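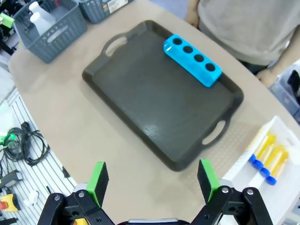
# Carrying Tray with Moulded Handles, Dark Grey-Brown

**Stores catalogue, Section 7: Bench and Transport Ware**
**Supplier line:** Plamow

The Plamow carrying tray is the standard tray for moving small racks, bottles and sundries between the preparation bench and the storage area. It is rectangular, with rounded corners and a flat floor in a matte finish. The rim is raised and slopes outward. A handle is built into each end, with an elongated opening for the fingers.

The tray is shown with a blue four-hole rack, catalogued separately under Racks and Holders. Racks are not supplied with the tray and must be requested on their own line of the order form.

## Intended use

The tray is approved for general carrying and for holding items at the bench while work is being organised. Racks should be set down on the floor of the tray before it is lifted. A rack resting over the rim is acceptable while the tray is stationary, but it must be moved inward prior to carriage.

The tray is not approved for:

- oven, autoclave or hotplate use
- storage of solvents
- use as a lid or cover for other containers

## Ordering

| Item | Catalogue no. | Unit |
|---|---|---|
| Carrying tray, dark grey-brown | 358 | Each |
| Carrying tray, dark grey-brown | 358-C | Carton of 17 |

Requests from teaching areas are filled from the Brerna store. Requests for a full carton require the signature of the area supervisor and should be received before the June stocktake. Colour substitutions are not offered under this catalogue number.

## Cleaning

Wash by hand in lukewarm water, no warmer than 40 °C, with a neutral detergent. Rinse, paying attention to the inner edges of both handle openings, and dry with a soft cloth. Abrasive pads will mark the matte surface and are not to be used. Coloured adhesive labels should be removed before washing.

## Related items

Perforated plastic baskets, grey-blue, are listed under Storage. They are recommended for bottles, which may then remain at the bench while the tray is in use. Labels for baskets are ordered through the stationery catalogue.

## Enquiries

Questions concerning availability and returns may be directed to Thảo Hứa, Stores. Damaged trays, including any with a cracked handle, are to be withdrawn from use and reported to Chiến Lò at the Brerna store.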